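Course handout 4: Painting white things

Read this before the studio session and bring it with you. The exercise at the end is done in class and finished at home.

## Why white gives people trouble

Most students who come to oils from drawing treat white as the absence of paint. On paper that works well enough. You leave the sheet alone and darken everything else. On canvas it fails quickly, as a primed ground has its own color and texture and will sit flat next to passages that have been built up in layers.

White objects in a painting are almost never painted with white. An egg under a north window is mostly gray, and the gray changes from cool on the lit side to warm where light bounces up from the table. Pure white from the tube might cover a spot the size of a fingernail. Students who start with tube white have nowhere to go when they reach the highlight.

The rule for this course: no unmixed white on the canvas until the last hour of work.

## Local color, light and reflected light

Three terms come up every week, so here they are again.

**Local color** is the color you would name if someone asked. The jug is white, the cloth is cream.

**Light color** is what the source does to it. Daylight from the studio windows is cool before noon and turns warmer after 3 p.m. The lamps we use in the evening group are warm all the time.

**Reflected light** is what arrives from nearby surfaces. White shows it more than any other local color. Put a red book next to a white bowl and the shadow side of the bowl turns pink. Take the book away and the pink goes with it.

When you look at a fold of cloth, try to say which of the three you are seeing before you mix anything. If you can't tell, hold up a gray card and compare.

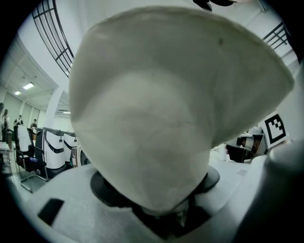 Compare the shadow with the lit side first, then with the background, then with the darkest dark in the setup. A shadow on white is usually lighter than beginners make it. On our scale of 10 steps, where 10 is tube white, the shadow side of a white object in window light falls at 6 or 7. Students tend to put it at 4, and the object then reads as gray or dirty.

## Mixing the grays

Do not make gray from black and white for this exercise. It is a usable gray, but it leans blue and goes dead across a large area. Mix complements and then lighten.

1. Ultramarine and burnt sienna, equal parts by eye, gives a dark neutral. Push it toward the blue for cool shadows and toward the sienna for warm ones.
2. Add titanium white a little at a time. Titanium is strong, and a small amount changes the mixture a lot.
3. Make a string of 9 piles on the palette, dark to light, before you touch the canvas. Leave space between them.
4. Split the four lightest piles in two. Warm one half of each with a trace of yellow ochre, and leave the other half cool.

The split piles are where most of the painting will come from. Two grays of the same value, one warm and one cool, will turn a form without any change in darkness. This is what you want on the broad lit areas of cloth and china.

Zinc white is more transparent than titanium and useful for thin scumbles, but it makes a brittle film. Use it in small amounts only. We do not use flake white in the studio.

## Edges

White cloth has three kinds of edge, and you will need all of them.

- *Hard* edges, where a hem or rim stands in front of something dark.
- *Soft* edges, where a fold rolls away from the light. Blend these with a dry brush in one pass and then leave them.
- *Lost* edges, where white meets a pale background at the same value. Let them go. The viewer fills them in.

Lost edges are the hardest to leave alone. In last term's group nearly every study of the white jug had a thin gray outline on the lit side that was not there in the setup. If you find yourself drawing a line to keep two areas apart, check the values again.

## Painters' habits worth copying

Look at Chardin's still lifes for how little he says in the light areas, and at Zurbarán for cloth. Zurbarán's white robes are full of ochre and green gray, and the brightest strokes are few and placed along the tops of folds. Both painters keep their backgrounds darker than the shadow side of the white object, so the whole object stays light against it. That is a choice you make when you set up the still life, before any paint is mixed.

Reproductions shift color badly, especially in whites. The library at Isstead has good printed plates of both. Use them in preference to a phone screen - the screen lights every white from behind.

## Grounds for this exercise

Work on a toned ground. A mid gray or a thin wash of raw umber is fine. On a white canvas every mixture looks too dark at first and you will paint the whole thing too pale to compensate.

If you prepare your own boards:

- Two coats of acrylic primer, sanded lightly between coats.
- One thin wash of raw umber in acrylic, wiped back with a rag.
- Leave overnight.

Students painting on paper can use 280 gsm or heavier, primed on both sides so that it doesn't curl. 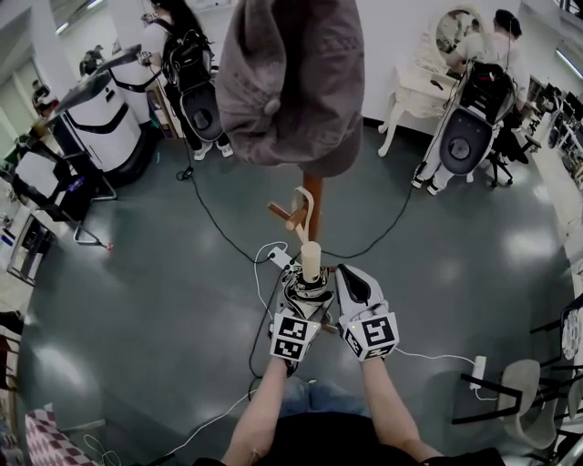
## The exercise

Set up one white object on a white or off-white cloth, with a darker background behind it. Use one light source. Turn off any others, including the overhead lights.

1. Make a pencil thumbnail with three values only: light, middle and dark. Keep it smaller than a playing card.
2. Mix your 9 piles and split the lightest four, as above.
3. Block in the background first, then the shadow shapes as one connected area.
4. Spend 40 minutes on the large planes with a flat brush. No detail, no pattern, no highlights.
5. Stop and step back. Compare the painting with the setup through half-closed eyes.
6. Adjust temperature before you adjust value.
7. Add highlights last, with a loaded brush, and don't go back over them.

Bring the finished study and the thumbnail to the next session. Do not throw away failed versions. We will put them up on the wall beside the finished ones.

## Materials

Titanium white, ultramarine, burnt sienna, yellow ochre, raw umber. One flat brush, one filbert, one small round. Rags, a palette knife and low-odor solvent in a jar with a lid.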